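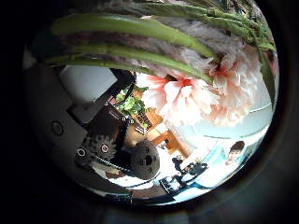
글 말샤 사마라쿤 | 공동 작업 노트 | 10월, 공개 행사 당일

아침 9시 20분부터 쓰기 시작. 손에 아직 케이블 타이 자국이 남아 있다. 오늘은 Citwood 건물에서 하는 공개 시연이고, 우리 쪽 과제는 꽃과 꽃병이 있는 테이블 작업이다. 꽃은 전부 조화. 생화로 하자는 얘기도 나왔는데 Dirk가 물 옆에 모터 두는 꼴은 못 보겠다고 해서 끝났다(나도 속으로는 찬성이었다).

손목 카메라부터 확인했다. 어안이라 줄기가 렌즈 가까이 오면 넓적한 띠처럼 퍼지고, 초점도 살짝 풀린다. 분홍빛 도는 흰 꽃송이는 그나마 잘 잡힌다. 겹꽃잎 안쪽이 진해서 중심 찾기가 쉽다. 반면 연한 녹색 줄기들은 나란히 붙어 있으면 어디서 한 가닥이 끝나는지 나도 모르겠고, 소프트웨어는 더 모른다. 브래킷 쪽 기어가 화면에 꽤 크게 들어오니까 마스크 영역은 지난번 것보다 넉넉하게 잡아야 한다. 이건 Tahsin한테 부탁해 둠.

10시 되기 전에 속도 문제로 한참 떠들었다. Arif는 방문객 앞이니 100%로 가자고 하고, 나는 절반이면 충분하다고 했다. 사람들은 팔이 빨리 움직이는 것보다 뭔가를 살살 집는 걸 더 오래 본다. 지난봄 Saha 시연 때도 그랬다. 빨리 휘두를 때는 다들 휴대폰만 들고 있다가, 꽃잎 하나 건드릴 때 갑자기 조용해졌다. 결국 오전은 내 방식, 오후는 Arif 방식으로 합의. 오후에 뭐가 부러지면 Arif가 고치기로 했다!

10시 반에 첫 팀이 들어왔다. 고등학생들이었는데 질문이 정말 좋았다. 한 명이 "로봇은 이게 가짜 꽃인 걸 알아요?" 하고 물어서 내가 잠깐 멍해졌다. 모른다고, 지금 모델한테는 집을 수 있는 모양인지 아닌지만 중요하다고 대답했는데, 대답하고 나니 좀 서운한 말 같기도 했다. 그 학생은 자기 할머니 집 조화도 진짜인 줄 알았다면서 로봇 편을 들어 줬다.

꽃병이 예상대로 말썽이었다. 어제 저녁에 Sólveig가 경고한 그대로다.
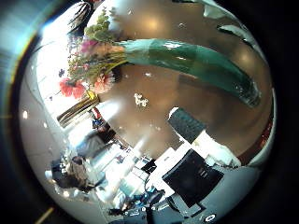 말샤 사마라쿤

청록색 유리라서 반사가 몸통을 따라 길게 생긴다. 목 쪽보다 바닥 쪽 색이 더 진하고, 그 진한 부분에 하이라이트가 겹치니까 윤곽 추정이 거기서 흔들린다. 게다가 뒤의 갈색 면도 번들거려서 천장 조명이 동그랗게 몇 군데 비친다. 깊이 값이 그 동그란 자리마다 푹 꺼졌다. 테이블에 구멍이 뚫린 줄 알고 팔이 멈칫멈칫하는데, 보던 분들은 로봇이 고민하는 줄 알고 좋아하셨다. 굳이 정정하지 않았음.

기록해 둘 것. 카메라가 기울어진 자세에서는 꽃병이 거의 누운 것처럼 보인다. 화면만 보고 있던 방문객이 쓰러졌다고 소리를 질러서 내가 비상정지를 누를 뻔했다. 모니터에 보여 줄 영상은 수평을 맞춰서 따로 내보내는 게 낫겠다. 전에도 나온 얘긴데 또 안 했네. Tahsin은 보정하면 지연이 늘어난다고 싫어하지만 보여 주기용은 좀 늦어도 괜찮지 않나. 제어 쪽 영상만 안 건드리면 된다.

분홍 카네이션처럼 생긴 꽃이 꽃병 입구 바로 옆에 있을 때 오검출이 제일 많았다. 꽃잎의 주름진 가장자리랑 유리 테두리를 한 덩어리로 묶어 버린다. 산호색 꽃은 괜찮았다. 색 대비 때문인 것 같기는 한데, 오늘은 그냥 추측이고 데이터를 다시 돌려 봐야 안다.

점심은 샌드위치 반쪽. Dirk가 나머지 반쪽을 먹었다. 행사 담당자 말로는 오전까지 등록한 사람이 280명이라는데, 복도 줄을 보면 믿을 만하다.

오후 1시 10분, 두 팔을 같이 쓰는 순서. 여기서부터 케이블 얘기를 안 할 수가 없다. 팔 두 개가 가까이 모이면 검은 케이블이 위쪽 팔에 걸쳐진 채로 늘어지고, 가운데 브래킷 쪽까지 내려와서 다른 부품이랑 엉킨다. 움직임 자체는 부드러운데 보고 있으면 조마조마하다. 여분 길이를 500mm로 준 게 너무 후했다. 설치할 때는 모자라면 큰일이라고 다들 겁을 먹었는데, 오늘 동작 범위 정도면 훨씬 짧아도 된다. Arif는 클립을 하나 더 달자고 하고 나는 길이부터 줄이자고 했다. 아마 둘 다 하게 될 듯.
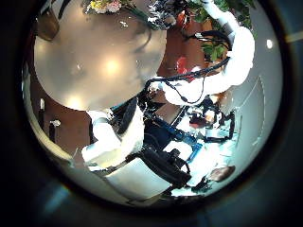
흰색 팔과 검은 그리퍼. 위쪽 팔에 걸친 케이블 처짐을 볼 것.

어르신 한 분이 흰 외장을 보시고 옷을 입힌 거냐고 물으셨다. 둥글둥글해서 그렇게 보일 만하다. 그 옆에서 Sólveig가 외장 안쪽 구조를 설명하기 시작했는데, 너무 신이 나서 5분 예정이 훨씬 길어졌고 다음 팀이 문 앞에서 기다렸다. 그래도 아무도 안 나가고 끝까지 들으셨다. 설명은 앞으로 Sólveig 담당으로 하자(본인 동의 아직 안 받음).

Arif의 빠른 모드는 결과부터 쓰면, 부러진 건 없다. 대신 그리퍼가 꽃에 다가갈 때 마지막 감속이 급해서 잎이 출렁거린다. 출렁이면 검출이 흔들리고, 검출이 흔들리면 다시 접근하고, 그래서 총 시간은 오전이랑 별 차이가 없었다. Arif도 로그를 보고는 말이 없어졌다. 그래도 박수는 오후가 더 컸으니 그건 인정.

Tarkden에서 온 두 사람이 꽤 오래 서서 봤다. 자기네는 포장 라인만 해서 이렇게 물컹하고 가는 물건은 다룰 일이 없다고 했다. 손가락 패드 재질을 묻길래 시제품이라 아직 바뀔 수 있다고만 했다. 명함은 내 서랍 둘째 칸에 있음. Cledix 쪽 담당자도 같이 받아 갔으니 연락은 그쪽에서 먼저 할 수도 있다.

패드 얘기가 나온 김에. 가까이서 보면 표면에 흰 점하고 작고 어두운 자국이 여기저기 있고, 위쪽에 가늘고 어두운 줄도 하나 있다. 먼지인지 긁힌 건지 화면으로는 구분이 안 된다. 청록색 원통이 패드 위에 비스듬히 걸치는 자세에서도 패드 하이라이트가 밝게 번져서, 노출이 그쪽으로 끌려갈까 봐 신경이 쓰인다. 자동 노출 측광 영역을 테이블 쪽으로 옮겨 볼 것. 나뭇결 있는 적갈색 면이라 기준으로 삼기 좋다. 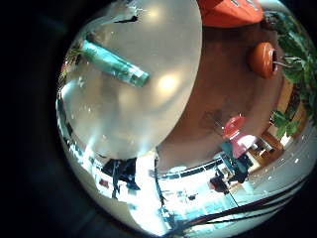
남은 일, 다음 시연 전까지

케이블 여분 줄이기. Arif랑 같이. 줄인 다음 두 팔을 제일 가깝게 모은 자세에서 한 번 더 확인하고, 사진을 이 노트에 붙일 것.

패드 닦고 나서 같은 자세로 다시 보기. 자국이 남으면 Sólveig한테 새 패드 요청.

모니터용 수평 보정 영상 분리. Tahsin이 투덜거리면서 하겠다고 했다. 고맙다!

유리 반사. 편광 필름을 써 보자는 의견이 있었는데 렌즈가 저렇게 둥근데 될지 모르겠다. Dirk는 불투명 꽃병으로 바꾸면 끝이라고 하지만 그건 좀 비겁하지 않나. 일단 조명 각도부터 만져 보고, 그래도 깊이가 꺼지면 그때 꽃병 얘기를 다시 하자.

주황색 작은 컵처럼 생긴 것도 다음엔 집기 대상에 넣고 싶다. 입구가 옆을 보고 누워 있을 때 어느 쪽부터 잡을지 후보가 갈려서 재미있을 것 같다. 잎이 무성한 화분 바로 옆에 두면 난이도가 확 올라갈 테니 처음엔 떨어뜨려 놓고.

오후 5시 40분에 전원 내림. 로그는 공용 드라이브에 올렸고, 오전 것과 오후 것 폴더 이름이 서로 바뀌어 있으니 내일 내가 고칠 때까지 건드리지 말아 주세요.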